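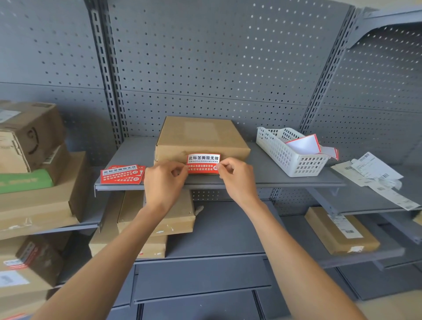 Week six, contact-rich tasks, part two. Last time we did free-space motion and left the hard bit, which is what the controller does once something touches something. A position controller alone is a bad idea at this point. Your box pose is off by a couple of millimeters, you command a point inside the cardboard, and the arm pushes until something gives. Sticker going on a box is the running example for the whole unit. Look at the fingertips in Fig. 1, both hands pressing the red and white label flat onto the front of the box, and ask which directions you want stiff and which ones soft. Normal to the box face: soft, regulate force. In the plane of the face: stiff, hold position or the label skews. Rotation about the normal: stiff too, for the same reason. That split is the selection matrix and it's most of homework 3.

Notes from the 10/21/24 session, typed up fast, tell me if something is wrong.

1. Phases

We cut the task into six phases. Pick label off the stack, find a corner, peel, carry, touch down, press. Each phase has its own controller and its own exit condition. Write the exit condition FIRST. Every group last year wrote the motion first and then had no idea when it was finished.

Exit for touch down = normal force above threshold for 10 control ticks in a row. Not one tick. One tick is noise and you will start pressing on air.

Exit for press = full stroke covered with force inside the band the whole way. If it drops out of band, go back to the start of the stroke, don't patch the middle. You trap a bubble.

Timeouts on everything. A phase without a timeout is a hang.

2. Perception

Three things to estimate: box face pose, label pose in the hand, and whether the backing is still on.

Box face. Fit a plane, get the edges, done, cardboard is kind to you. Except the depth image behind it is often not. Perforated metal panels with rows of little holes give you speckle, and the plane fit happily eats it if your crop is too generous. Crop tight. Also plain brown box on a shelf next to other brown boxes, so color segmentation gets you nowhere. Use the front lip of the shelf as a line feature, it's straight and long and mostly visible.

Label in hand. Fingers cover part of it. In Fig. 1 the right hand's fingers hide some of the little round emblem at the end of the label, so if you were matching on that emblem you lose the match right when you need it. Match on the boundary between the white top band and the red part. Long edge, good contrast, gives you in-plane angle straight away. Position along the edge is weaker, get that from the top heading text ("此标签撕毁无效", meaning roughly the label is void if torn). Which is also your cost function by the way. A torn label is a failed run, no partial credit.

Duplicates. The spare labels lie fanned on the same shelf, same print, so the detector fires on the stack as well. Anything that returns "best match" will sometimes jump to the stack mid-stroke. Gate it: reject detections further from the hand than one label length. Cheap and it works. Karlijn Van Damme's group used a tracker instead, fine too, more tuning.

3. Peeling
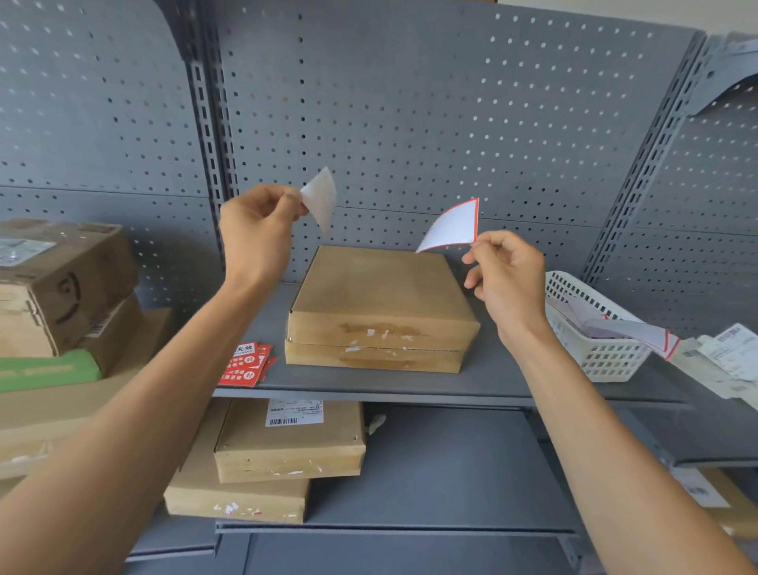
Fig. 2. Backing in the left hand, label in the right, over the box on the middle shelf.

Two-arm problem. Both ends are held and the thing between them bends, so no rigid object model. The label curves, the corner of the backing curls, and if your planner assumes a flat rectangle in the right hand the touch down pose is wrong before you start. What we do is drop the full shape. Track two points (pinch point, free edge) and a curvature number. Good enough for control, useless for pretty renders.

Control law for the peel, in words: backing hand holds, label hand moves along an arc, tension kept in a band. Too low, the label folds back and sticks to itself. Too high, it rips. The band is narrow and depends on the label stock, so you calibrate per roll or per sheet.

Peel angle. Shallow angle = high force to start. Steep = curls a lot. Start steep, relax once the front is moving. Do the sum on paper before simulating it, it's four lines.

Is the backing off? Color won't help much, the backing in Fig. 2 is white and translucent and the label back is pale too. Use the distance between the two hands plus the tension dropping. Vision only as a veto. And be careful, loose paper nearby (the slotted basket has white sheets in it, some with red borders like the label) will look like a perfectly good peeled label to a small classifier.

4. Planning

Short one. Keep both forearms out of the camera's line to the contact region if you can. From a head camera they take up the bottom corners whatever you do, so put the cost on the middle of the image only. Sample 200 candidate wrist pairs, throw out the ones in collision with the shelf above or the bracket, rank whats left by visible label area. IK seed = previous solution, always. If not you get elbow flips.

Brekside planner wrapper is in the repo, branch is called peel-dev. Don't use main, main is broken for two arms.

5. Tooling

Log at full rate, force and pose in the same file with the same clock. Camera timestamps get their own column. Most of the "controller bugs" I've been shown were a clock offset.

Replay before you rerun. Wisar viewer opens the logs directly, drag the folder in. Test set is 2,000 logged strokes, mixed good and bad, labels in the csv. Your exit conditions have to be run on those before you get arm time. Manolis Pappas has the booking sheet for arm time.

Homework 3, selection matrix and touch down detector. Homework 4, peel tension controller in simulation, due in January. Read the Theodorakopoulos chapter on hybrid force/position, skip the stability proof for now, we'll do it on the board.

Comments

Gadisa Birhane
Is the force threshold for touch down in the sensor frame or the box frame? Notes say normal force but the log columns are sensor frame I think.

Manolis Pappas
Box frame. Rotate it first, there's a helper in the repo. Columns are raw.

Anastasia Karagiannis
typo in section 4, "whats". Also can we use the tracker and the gate together or is that overkill

Karlijn Van Damme
We ran both in the end. Gate first, then the tracker only sees one candidate. Less tuning than I expected.

Panagiotis Mitsotakis-Vlachou
peel-dev doesn't build for me on the lab machines, missing header. Anyone?

Gadisa Birhane
Pull again, it was fixed this morning.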